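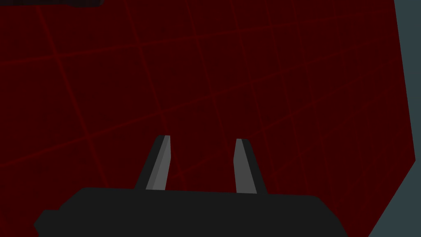 Figure 4. Gripper open, no part held, red gridded surface.

4.2 Handing over a sorting shift

1. The shift lead (Hestolport: Gumaro Escobedo) signs in at the Zallo panel and selects Simulate.
2. Run 134 cycles. Hand sorters stay on the line until the run is logged.

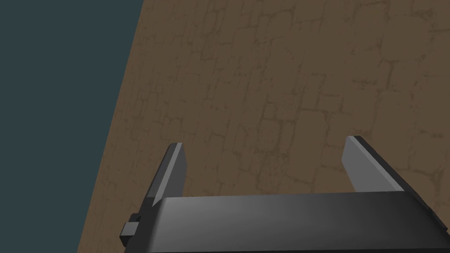

3. Set finger opening to Wide and confirm. Sorters moved to checking duties need panel level 2. Ask Ximena Cortés for access.

Note: Checkers clear rejects only. They do not re-teach positions.

Caution: Do not exceed 460 cycles per hour while staff are in training.

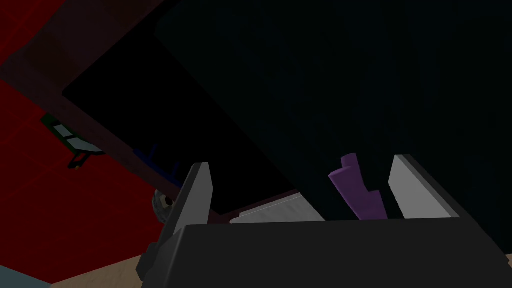

Figure 5. Gripper before dark compartment, purple object between fingers.

4. Record the handover by 6 am.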